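Sirnness House Shared Workspace: Common Areas Improvement
Second Progress Report to the Rugemalira Fund

Submitted by: Kerubo Kimaro, Operations Lead, Anside
Report date: 04/11/2025
Reporting period: March to the end of last month

1. Purpose of this report

This report covers the second period of the grant awarded to Anside for the improvement of the common areas on the upper floor of Sirnness House. It sets out the work completed, the work still open, the position on spending, and the decisions we ask the Fund to note or approve. It should be read with the first report, which dealt with the lease, the fire inspection and the selection of contractors. Those matters are closed and are not repeated.

The grant agreement names four areas of work: personal storage, coats and bags, drinks and waste, and the open office. Each is taken in turn. Section 6 deals with the budget and Section 7 with the period ahead.

2. Personal storage

At the time of the application, members without an assigned desk had no secure place for their belongings. Bags were kept under tables or in the meeting room, and the meeting room could not be booked before ten in the morning as a result. The agreement called for lockable storage close to the entrance, available to day members and visitors alike.

The locker cabinet is now in use. It has twelve doors and was placed on the tiled area between the windows and the counter, where it can be reached without crossing the office. Keys are signed out from Stella Urio at the front desk and returned the same day. Two keys were lost in the first month, and the locks concerned were changed at the members' expense under the house rules.

Demand is higher than we planned for. On Tuesdays and Thursdays all the lockers are normally taken by mid-morning, and 17 members have asked in writing for a permanent locker. We have declined these requests for the present. The agreement describes the lockers as day storage, and assigning them would leave visitors with nothing. A second cabinet of the same size would fit elsewhere on the floor, but we do not propose to buy one from this grant.
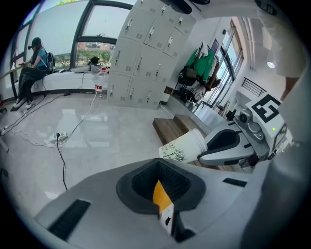
Locker cabinet, slatted bench and coat rail in the tiled common area, Sirnness House.

The low wooden bench was bought under the same heading. The original specification was for an upholstered bench, and this was changed with the approval of the Fund's program officer, Angharad Rosser, after members raised the difficulty of cleaning fabric in an area where people eat and drink. The slatted bench costs less, and the saving was moved to the waste line. It is light enough for two people to lift, and it is moved each evening when the floor is mopped.

Members use it more as a side table than as a seat. Stella Urio has asked that cups be cleared from it at the end of the morning and again at closing, and a line to that effect has been added to the house notice.

3. Coats and bags

The clothing rack above the long white counter replaced the freestanding stand, which had fallen over twice during the previous winter. The contractor, Jesberg, fixed it to the wall in a single visit and returned later to tighten one bracket. The work carries a one-year guarantee.

The rack is well used, and in cold weather it is fuller than we would like. Backpacks take up a good deal of the space intended for coats. The house rules ask members to put bags in the lockers where one is free, but as noted above, on busy days none is. Garments left for more than 30 days are moved to the storeroom, labeled with the date, and announced in the weekly bulletin. To date most have been claimed.

The counter below the rack was intended to stay clear so that members could set down a laptop or a parcel while putting on a coat. This has been only partly achieved. Items collect at the far end of the counter during the day, and staff time is spent sorting them each evening. Bakari Kinyua, who is responsible for the floor, has proposed two shallow trays, one for lost property and one for incoming mail. The cost is small and can be met from the contingency.

4. Drinks and waste

The agreement included a commitment to reduce disposable cups. We regret to report that this is the weakest part of the program. Reusable cups were to be introduced in the first month of the period. The order was delayed by the supplier, and when the cups arrived the dishwasher had not yet been connected. Paper cups therefore remain in use on the floor.

We buy paper cups in cartons of 2,000. The last carton was opened during this period and will not be replaced. Once it is finished, drinks will be served only in reusable cups or in members' own bottles, with a small reserve of paper cups kept at the front desk for events.

Separate bins for paper, bottles and general waste are in place near the kitchen. Sorting was poor in the early weeks. Larger labels helped, and the collection company has issued no further warnings. Cups and bottles are still left out in the common area, on the bench and on the floor by the lockers, at some distance from the nearest bin. Mr. Kinyua has asked for one more bin at the locker end. We support this request and will carry it out from the existing waste line.

5. Open office

The office received the largest share of the grant. The aim was to replace a mixed collection of older tables with matching desks, to keep the window side open, and to make the room more pleasant to work in through the darker months.

The white desks and black office chairs have been delivered and assembled. Six of the chairs arrived with faulty casters, and the supplier replaced them without charge. The desks have thin legs and take up little room visually, which several members have remarked on, although two have asked for more stability when typing. Mr. Kinyua has adjusted the feet on the desks concerned.

The brown brick wall was kept. An early plan had it covered with plasterboard and painted white to match the ceiling, and members were consulted before the work was ordered. A clear majority preferred the brick, and the amount set aside for plastering was released. A small part of it paid for the decorative bare-branched tree now mounted on the wall. The tree was chosen by the members' group from a short list of four items.

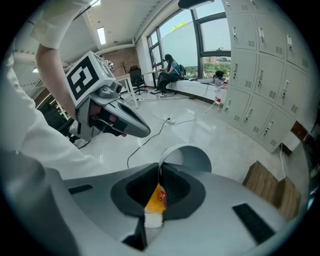
Lighting was the subject of the most complaints before the work began, and the results here are encouraging. New ceiling panels were installed in March over two weekends. In the members' survey carried out afterward, 73 percent of those who replied rated the light at their desk as good or very good. Daylight from the large windows does much of the work for most of the year, and the view of the trees was mentioned often in the written comments. Some members sitting nearest the glass reported glare on their screens in the afternoon. Blinds were left out of the original budget, and we return to this point in Section 7.

Noise was raised less often than expected. The office floor and the tiled common area share the same air, and conversation near the lockers does carry. Members have been asked to take telephone calls in the meeting room, which is free for this purpose now that it is no longer used to store bags.

6. Budget

Spending is within the approved total. The furniture line is fully spent. The storage line shows a small saving, already moved to waste with the Fund's agreement. The lighting line was exceeded by the cost of one additional weekend visit by the electrician, and this was met from contingency. The sum released from plastering, less the cost of the wall decoration, remains unspent and is held in the project account.

Victor Makokha has reviewed the accounts for the period and found no errors in the ledger. He has asked that receipts for minor purchases be entered weekly in place of monthly, and this change has been made. His signed statement is attached as Annex B.

7. Next period

The following work is planned:

Connection of the dishwasher and full introduction of reusable cups.
Purchase of the counter trays and the additional bin.
A second members' survey, using the same questions as the first.
A review of locker use, with recommendations on whether day storage should be extended.

We ask the Fund to approve one change. We propose to use the unspent plastering money for window blinds on the side of the office most affected by glare. Jesberg has provided a written quotation, attached as Annex C, which falls within the amount available. If approval is given within the month, the blinds can be fitted before the second survey goes out to members.

We also ask the Fund to note the delay under Section 4. A revised schedule for the cups has been agreed with the supplier and is attached as Annex D.

8. Contact

Questions on this report may be addressed to Kerubo Kimaro at the Anside office. Requests to visit the floor should be made through Stella Urio, with two working days' notice where possible.

Annex A: Survey questions and summary of replies
Annex B: Statement on the accounts
Annex C: Quotation for window blinds
Annex D: Revised schedule, reusable cups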